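Black work trousers going grey after a few washes, any ideas?

Bradley Garside
Started at a café in Barnside in October and I have to wear black. I've had the trousers 3 months and they already look charcoal, with pale lines wherever they crease. I wash at 40 with ordinary powder, spin at 1,000, then over the radiator. Is it the powder or are they just cheap?

Enda Doherty
Cheap probably. Mine all do that.

Margarida Amaral
Bit of both I'd say! Powder often has bleach in it, so swap to a liquid made for darks, turn them inside out and go down to 30. I'd drop the spin to 600 as well — the pale lines are usually where the cloth has been squashed and rubbed in the drum. And don't overfill it (I was terrible for this, I'd cram the whole week in).

If they're 100 per cent cotton you can dye them in the machine, I've done two pairs and they came up lovely. Polyester won't take the normal dye though, so check the label first.

Folding matters more than you'd think, too. I lay dark things out flat while they're still a bit warm, smooth them with my hands and fold them loosely. 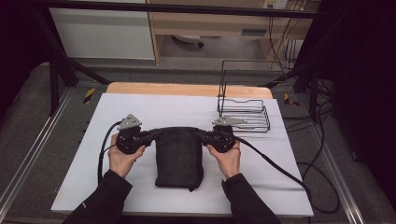 Then they go in the drawer with nothing heavy on top, and I change where the fold falls each time so it doesn't wear a line in the same spot. Let us know how the liquid goes!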